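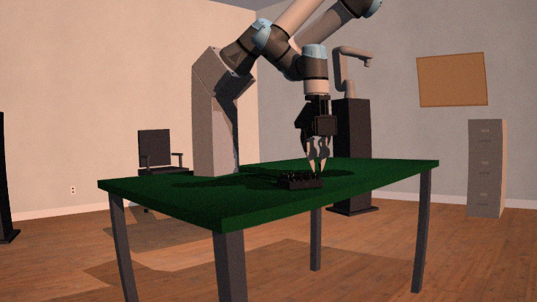

Green-topped table, beige wall on one side, grey on the other

Second-hand synths: keep the manual or bin it?
Posted in General Chat

kukitz_fan
Right, daft question. I've picked up an old Satti desktop synth from a chap in Wamdale, 345 quid, and he offered me a great big folder of paper with it. I said no thanks, it's all online. My partner thinks I'm mad. Who's right?

SaminaSial
Your partner! I bought a Kukitz in September with no manual and spent a whole Thursday evening trying to find out how to save a patch. The scan online was missing page 21, and guess where the saving bit was. Ring him back and get the folder.

panohead
Disagree with Samina, sorry. I had more than 2000 pages of the stuff in the loft and never opened any of it. You learn a synth by fiddling with it. Get a decent table, put it at a height where your elbows are happy, and play.
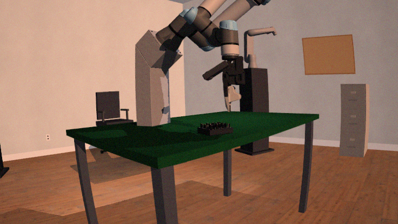 Same table, wood-plank floor

SaminaSial
Fiddling is fine until you want the same sound twice, panohead. I write everything down now — one page per patch, in pencil.
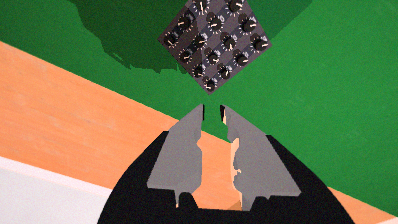 panohead
I gave up on patch sheets years ago, because I could never read my own writing. What I do now is take a picture of the whole panel before I switch off. With black knobs and a pale pointer line on each cap, like those, you can put a sound back in a couple of minutes. The little lettering won't come out, mind, so you do need to know which knob is which.

kukitz_fan
And how do you know which is which without the manual?? Asking for me.
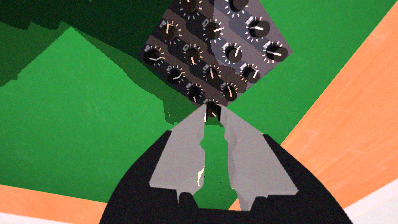 SaminaSial
Exactly my point. A photo gets you halfway, and then you're squinting at it at midnight. The pointers there are all at different angles, and the labels are just grey smudges, so you'd be counting along the rows and hoping. I copy each setting as a clock time, so filter at four, decay at ten, and it's never let me down.

panohead
Clock times is quite good, I'll give you that. Still not keeping a folder.

kukitz_fan
Have messaged the chap. He says I can have it if I collect before he does his recycling, so I'm off to Wamdale again on my lunch break.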